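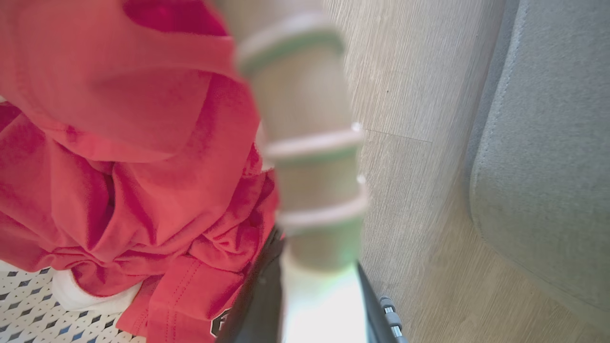

Will the Skustard gripper kit fit an arm I've already built? Any arm with the 20 mm wrist plate takes it straight on, older Plokavik plates need the adaptor ring (sold seperately).

Skustard two-finger gripper, kit form
Part no. 3186
Weight 274 g built, without cable

Dark grey fingers, plain tips. Good for light stuff, paper cups, T-shirts off the floor, that sort of job. Not for glass. Go easy on the closing force with cups, start low and creep up.

In the bag: two fingers, servo, wrist bracket, camera mount, screws, 5 spare tip pads. Camera not included. Build takes an evening at the kitchen table, less if your workshop has a decent vice.

Runs off the Polora board, settings file on the downloads page. Parisi board owners, wait for the March update, the old one drops the grip when teh arm moves fast.

Cable exits left. Leave slack at the wrist or it'll snag.

Back in stock, small batch. Spare pads and servos listed under Parts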